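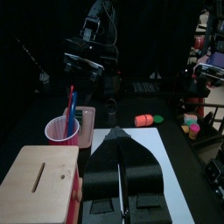
Trying Out the Pirkon Two-Arm Kit: Project Report

Robotics Elective, Group 2, July

What we set out to do

Our group wanted to know if a beginner team could get the Pirkon kit doing useful tabletop work in one summer term. The kit comes with two arms, two-finger grippers, a small camera for each wrist, and the Rollance control software. The department had it on loan from Trendilix, and we were the first group to open the boxes (which was a great afternoon all by itself).

We didn't build anything new. This is a review of the kit from the point of view of students who had used one simple arm in class before and had never run two at once.

Setup

The printed guide says one afternoon. We needed two, and most of the extra time went into the cables. The page on cable routing shows the older base, so we had to work out the clips ourselves. After that the software found both arms on the first try, and we all cheered!

Our table is black with a dark curtain behind it, and we put a white sheet down as the work area. We kept a mix of things on the table: a wooden box with a slot in the top, a pink-red cup with a couple of thin sticks standing in it, a shallow tray, and a toy vegetable in bright orange with a green leaf. The arms face each other across the table.

The gripper

This was our favorite part of the whole kit. The fingers are wide at the base and curve in to a narrow tip, so you can go after a thin stick with the ends or use more of the finger on something chunky. From the wrist camera you can watch the tips come together, and that made lining up so much easier than squinting from the side of the table.

The toy vegetable was the easy one. We ran 60 pickups with it over the term and roughly 50 went fine. The misses were nearly all at the leaf end, where it likes to roll. The sticks were harder. If the approach was even a little off, the fingers bumped the cup rim and the cup slid away. Lowering the speed setting helped a lot, and we wish we had tried that in week one.

Dark, see-through objects gave us real trouble. A small dark cup on a black table is mostly just a shiny rim in the camera view. Moving it onto the white sheet fixed most of that.

Software

Rollance lets you record a motion by hand and play it back, and it is really fun to use. We had our first full routine saved before lunch on a Sunday. The timeline view is clear and the undo works the way you expect. Two complaints: the camera window can't be made bigger, and the program forgets your speed setting each time you restart it.

Compared with the Zapata arm

In class we used the single Zapata arm. It is quicker to unpack and we still like it for a first lesson. The Pirkon grippers feel much steadier, though, and handing an object from one arm to the other opens up a whole set of tasks we couldn't even attempt before.

Would we use it again?

Yes, gladly. We would give the next group 8 weeks with it, plus a corrected cable page, which we have written up and left in the lid of the case. We'd also love to see someone get the slotted box working. We tried dropping flat pieces through the slot and got close, but the angle was never quite right, and then the term was over.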